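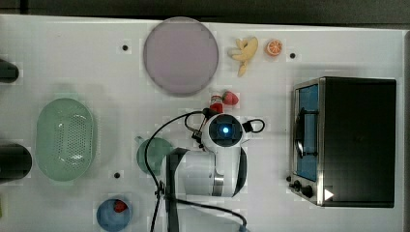 Grasp re-ranking, overhead view only. Notebook, June

Start of day: 9:10, coffee machine down, policy server up. I would have preferred it the other way round.

Recap for whoever inherits this notebook. Jetaseck is our language-conditioned pick-and-place policy. It proposes a batch of candidate motions for an instruction like "put the strawberry on the plate" and we run the top one. Zerkwood is the re-ranker I have been bolting on since spring. It takes the same candidates, scores each one against the overhead image, and shuffles the order before anything moves. The claim I would like to be able to make in the writeup is that shuffling helps. The claim I can make as of last week is that shuffling happens.

Kitchen table layout, same as in Encarnación's protocol sheet: lavender plate up top, banana and orange slice to the right of it, strawberry next to the little red-and-white bottle, teal mug, green colander, blue bowl with the small red fruit in it, toaster oven on the right. The protocol calls this "moderate clutter." Encarnación Soler wrote the protocol and has never seen my desk.

Numbers so far

Training set for the re-ranker is 1,456 scored candidates, hand-labeled good/bad by me and Encarnación. Held-out set is 756. We disagreed on enough of the labels that I wrote a tie-break rule, then disagreed on the tie-break rule. Current version: if either of us thinks the gripper would hit something on the way in, it's bad. This makes me the pessimist of record, and I've stopped fighting it.

Offline, the re-ranker beats the plain policy ordering on the held-out set. Three seeds, same direction each time. I am not copying the margins in here until I've rerun with the fixed split, see below.

The split problem

Found it at 11:40. The held-out set was split by candidate and not by layout, so candidates from one and the same tabletop could land on both sides. The re-ranker could have been memorizing where the plate is. A plate detector has its uses but I don't think it gets us a workshop paper.

Rewrote the splitter to group by layout ID. The layout ID turned out to be missing for everything collected before we switched loggers, so I grouped those by timestamp gap: anything with more than 2 minutes between captures counts as a new layout. Crude. It will lump together layouts if somebody was fast with the toys, and I have watched all of us reset a table and fast is not the word.

Retraining on the new split now. ETA after lunch.

Failure types, from the runs I've reviewed

1. Strawberry/bottle pair. Two red things side by side and the policy's top candidate goes in between them, as if negotiating. The re-ranker pushes this one down most of the time. When it doesn't, the approach is right and the closing width is wrong, and no amount of ordering fixes a batch where every candidate has the same bad width.

2. "The red fruit." Ambiguous instruction on this layout, strawberry or the one in the blue bowl. Policy picks strawberry. Re-ranker picks whichever has more open table near it, also strawberry. Both are consistent and neither is reading the sentence. Leaving the instruction in the test list because it annoys me.

3. Banana. The peeled one, with the flaps sticking out. Candidates grab a flap. Technically a grasp on the banana. Labeled good by Encarnación, bad by me, bad under the tie-break. She would like it noted that she objects. Noted.

4. Colander. Candidates aim for the middle of the base. I suspect the holes, she suspects the pale color against the white table. Cheap test: put a dark sheet under it and rerun the same instruction set. Not today.

5. Cables. The overhead view has the arm's own cables looping across it, and over part of the mug. Re-ranker scores anything near the mug low. I had this down as sensible caution for two weeks. Masked the cables out by hand on a handful of images this morning and the mug scores went right up, so it was being cautious about its own wiring. Need an automatic mask. Baysal, the segmentation tool from downstairs, might do it if I can get it to install without taking my drivers hostage again.

2:25 pm. Retrain done. Grouped split: the gain over plain ordering is smaller, still there on all three seeds. Smaller by enough that I went and ate something before writing this line. Most of what's left comes from failure type 1. On the mug instructions the re-ranker is now slightly worse than doing nothing, consistent with the cable business.

So the result, in the form I'd defend in front of people: re-ranking from the overhead image helps when the objects are crowded together and hurts when the arm is covering the thing it's been asked to pick up. Encarnación read this over my shoulder and said "so it works when it can see." Yes. Three months.

Things to try

Score with a cable mask. First priority, everything else waits on it.

Re-rank from an image taken before the arm moves in. Obvious, and I avoided it because Zokcombe, our capture script, only stores the latest image. One-line change to the script, followed by an afternoon of finding out what depended on that line.

Let the re-ranker say "none of these" and ask for a new batch. Would help with the closing width problem. Needs a threshold, and I've no good way to pick one that isn't peeking at the held-out set.

Drop the seed count discussion until the mask is in. Encarnación wants more seeds. I want more GPUs. We are both patient people.

Housekeeping

Old split archived under split_by_candidate_DO_NOT_USE. The one before it was called split_final, so this is progress.

Colleagues borrowing the table: please leave the toaster oven where it is. It's in the calibration check, and moving it an inch cost me a morning in spring.

4:50 pm. Baysal installed. Drivers intact as far as I can tell. First cable mask covers the cables and also the whole colander. Continuing tomorrow.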